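# Cluvonex newsletter builder: two months in

I've been sending a monthly email to my customers for years, always from the same tired template, so when Chidubem Iyamu kept going on about Cluvonex I finally signed up for a paid plan in July.
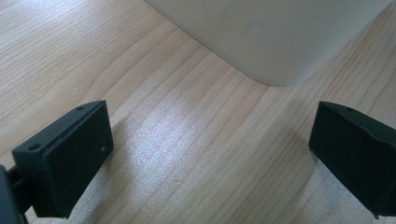 *Black grippers over a light wooden tabletop.*

First, the editor. It's drag and drop, and it's fast! You pull in a text block, an image, a button, whatever, and it lands where you put it. My old tool (Dindmont, if you remember it) used to shove everything two rows down and then freeze. I rebuilt my whole template in one evening, footer and all, and I didn't touch a line of code.

The template library has 74 layouts. Plenty of them look alike, and the holiday ones are pretty ugly, but I found a plain two-column design that I've used for both issues so far. You can lock a row so it carries over from month to month, and I love that – my address and unsubscribe link just stay put.

Importing my list went fine. I have 3659 subscribers and the CSV upload took them all, though it put first names and last names in the same field and I had to go back and map them again. There's a preview step before the import. Read it, I didn't.

Now the stuff I don't like. The phone preview lies a little. My headline looked great in there, then it wrapped onto three lines on Nnamdi's phone. Test sends are capped at 10 a day, which sounds like a lot until you're fussing over button colors at 11 pm. And the image library has no folders! I'm already over 200 pictures in and I find things by scrolling.

Support has been good. I wrote in about the name mapping and got a reply from a real person the same afternoon, with a screenshot and everything.

If you send to more than one brand, look at Watau first, as Cluvonex makes you pay for a second account. For one list and one sender I'm happy with it, and I've already moved my welcome email over. The birthday one is next, once I work out how their date fields want to be formatted.

Four stars out of five.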